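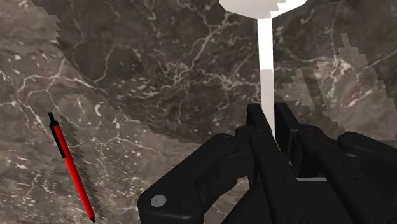

### 3. Distance control on unfamiliar greens

#### 3.1 Participants and sites

Recreational golfers with a current club handicap were recruited through notices at Idgate and Jarkton. Players who had taken a putting lesson in the month before testing were excluded. The final sample was 40 golfers, half from each club. Every participant putted on both practice greens, so that each green served as the home surface for one half of the sample and as the unfamiliar surface for the other.

The two greens differ mainly in speed. Idgate is mown shorter and rolled on most mornings in the playing season, while Jarkton is cut higher and rolled only before club events. Both are bentgrass with some annual meadow grass near the collar. Testing was confined to the flattest usable part of each green, and the lines were set out so that no putt had visible side slope from behind the ball. Speed readings were taken by Wiebke Meinecke before the first participant of each session and again after the last, using rolls in opposing directions. A session was abandoned and rescheduled if the two readings differed by more than the tolerance set in the protocol. Only one session, at Jarkton in July, was lost in this way.

#### 3.2 Task

Each golfer hit three putts from each of four distances on each green. The target was a flat disc of hole diameter, fixed flush with the surface. A disc was preferred to an open hole for two reasons. A holed putt hides the pace at which the ball would have finished, and players tend to change their intent once a putt has dropped. Participants were told to stop the ball on the disc and were not given a preferred finishing distance beyond it.

Distances were presented in shuffled order, with no distance repeated on consecutive putts. Golfers used their own putters and a supplied ball of a single model. No practice strokes with a ball were allowed on the test green. Rehearsal strokes without a ball were unrestricted, and their number was not recorded.

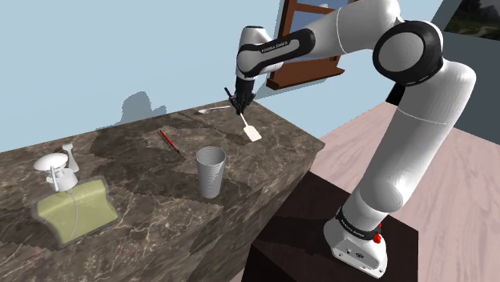

*Figure 1. Simulated robotic arm holding a white spatula over a marble countertop.*

Resting position was measured by tape along the target line and perpendicular to it. Ball speed at launch was logged with an Evis unit placed beside the line, far enough back to be outside the player's view at address. The unit was checked against a ramp release at the start of each session. Lateral error was recorded but is not analysed in this section.

#### 3.3 Treatment of the data

The design called for 960 putts. Of these, 37 were removed: most because the launch reading was missing, and the remainder because the ball struck a pitch mark or debris that both observers agreed had altered its roll. The analysed set is therefore 923 putts. Removals were spread across both sites and all four distances, and no golfer lost more than 2 putts.

Distance error was defined as signed resting distance from the centre of the disc, divided by the length of the putt. Positive values denote a ball that finished long. From this we derived two measures for each golfer on each green: the mean signed error, taken as bias, and the standard deviation of the signed error about that mean, taken as spread. Separating the two matters here. A golfer who leaves every putt short on a slow green has misjudged the surface but may still be striking the ball consistently, and the two faults call for different practice.

Confidence intervals were obtained by bootstrap with 2,000 resamples, drawing golfers in preference to individual putts so that the dependence among one player's attempts was preserved. Home club and green were entered as crossed factors. Handicap was centred before fitting.
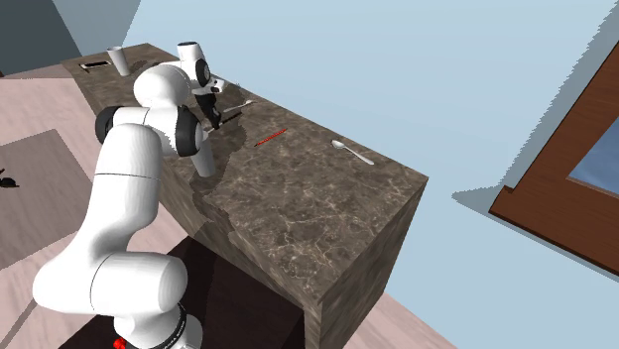

Order within the session was also entered, in the first instance as a linear term. Inspection of the residuals showed that most of the change took place over the opening few putts, after which error was close to level. The linear term was replaced with an indicator for the first four putts on each green, and this version of the model is the one reported.

#### 3.4 Results

Bias depended on the pairing of player and surface. Golfers from Idgate finished long on average when putting at home and short at Jarkton. Golfers from Jarkton showed the reverse, with a marked tendency to run past the disc at Idgate. The effect was largest in the first four putts and was still detectable afterwards, although its interval then lay close to zero.

Spread behaved differently. It rose with handicap on both greens and showed no clear dependence on whether the surface was familiar. Launch speeds support the same reading: the variation in a golfer's launch speed at a given distance was similar at the two sites once scaled by the mean.

The pattern agrees in direction with the indoor mat study by Radebe, in which changes of surface shifted average pace and left repeatability largely intact. Our adaptation period was longer. The mat trials used a single distance, and a player repeating the same putt can correct directly from the previous result. Shuffled distances remove that option, and the golfer must instead apply a general adjustment for speed to a stroke of a different length. Whether the longer adaptation reflects this difference in task or the outdoor surface itself can't be settled with the present design, and a blocked-distance condition has been added to the protocol for the next round of testing at Jarkton.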